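The Sheep Dip Man of Prudstead

Ask anybody over seventy in Prudstead about the scab years and you get the same story. The vat. The smell of it. Kids sent to hold the gate, getting splashed, getting yelled at.

Hamdia Gebru has heard it more times than she can count. She grew up out on the Unmont road, went off to college, came back as the county's extension agent and has spent the last three winters writing down how the county got rid of sheep scab. Nights mostly. Kitchen table.

"I started because of one ledger," she says. "Somebody left it in a feed store. I wanted to know whose handwriting it was."

The ledger covers a single dipping season. 925 head through the Montoya vat by the end of August, each flock with an owner, a brand and a note. Some of the notes are good. "Ran off, will bring Later." "Says he dipped at home, did not."

That last kind of thing was the whole problem. Dipping only worked if everyone did it, and then did it again ten days or so later. One man holding back a few ewes could undo a township. So the agent drove. He went farm to farm, ate a lot of pie and argued on a lot of porches. 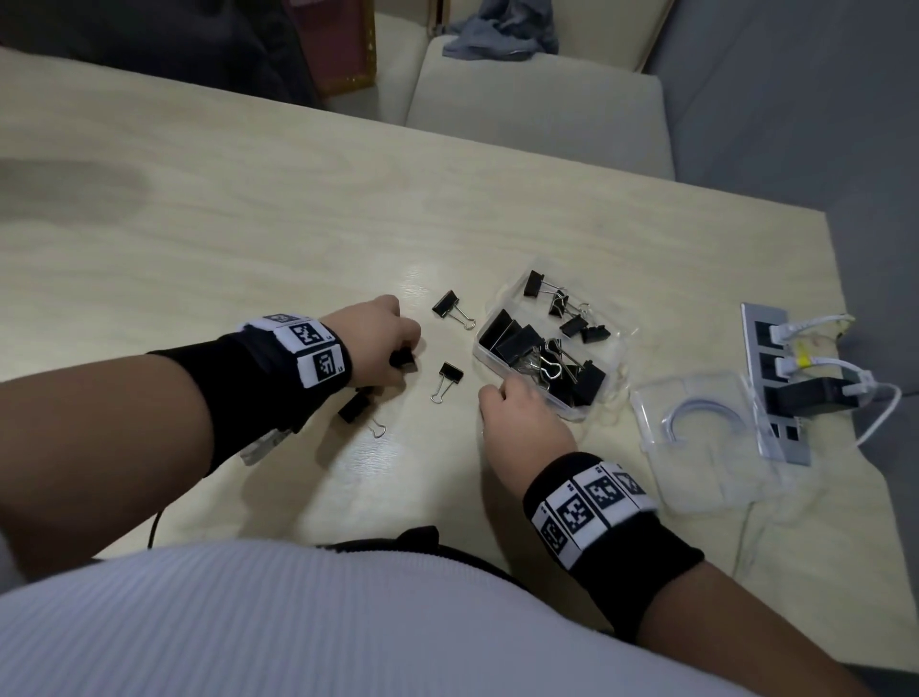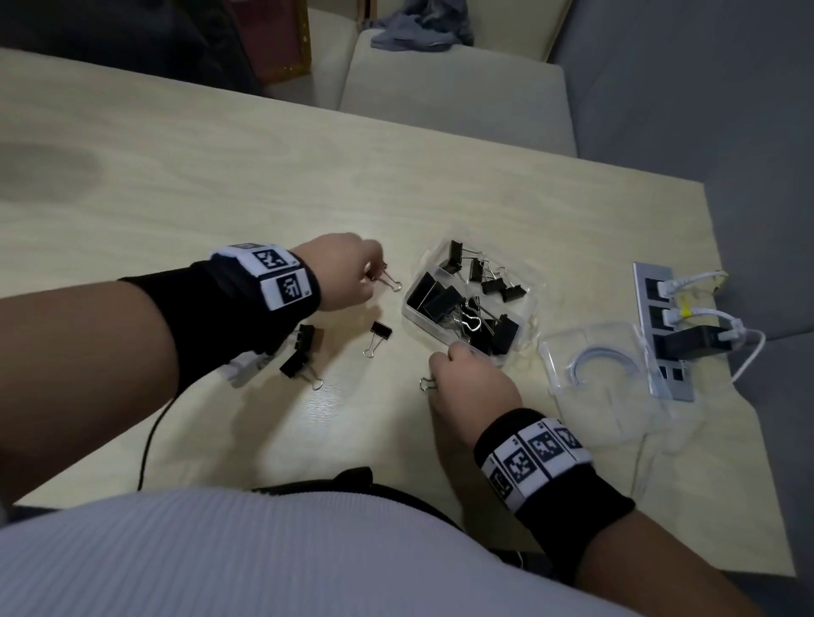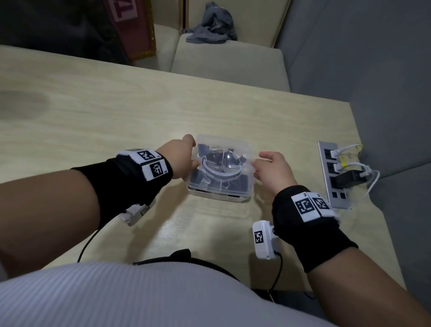
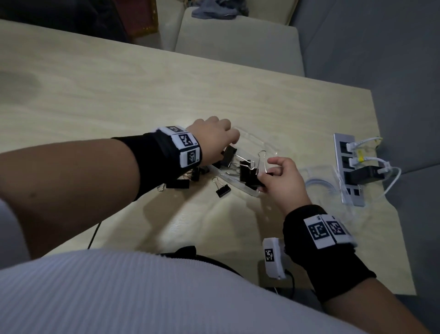 Page last modified: August, 4:15 pm

Not everybody came around. The Trolska families, up at the north end, had their own way with sheep and did not care for a county man telling them different. Gebru found a letter from that side, two pages, very polite, saying no. The next spring the same family shows up in the accounts buying lime and sulfur. No explanation. She would love to have one.

Money was tight too. The vat at Montoya cost the county 603 dollars, concrete and lumber and hauling, and there was a fight over it that ran most of a winter. Ranchers on the west side figured they were paying for a vat they would never drive to. They were right, mostly. A second one went in at Unmont and that quieted things down.

You can still find the Unmont vat if you know where to look -- past the cattle guard, down in the willows. Full of dirt now. The draining pen is gone but a few posts are standing, and you can see were the chute bent.

Gebru took a 4-H group out there last spring. They were bored until she told them how deep it was, and that the sheep went clear under. Then the questions came. Did they drown? Sometimes, yes. Did it sting? Probly. Who pushed them? Somebody your age.

She has 79 pages typed and thinks she is about half done. The wool pool comes next, and then the drought. She is still looking for the second ledger, which ought to exist, and would like to hear from any family with old papers from the Montoya side. Leave word at the extension office. Mornings are best.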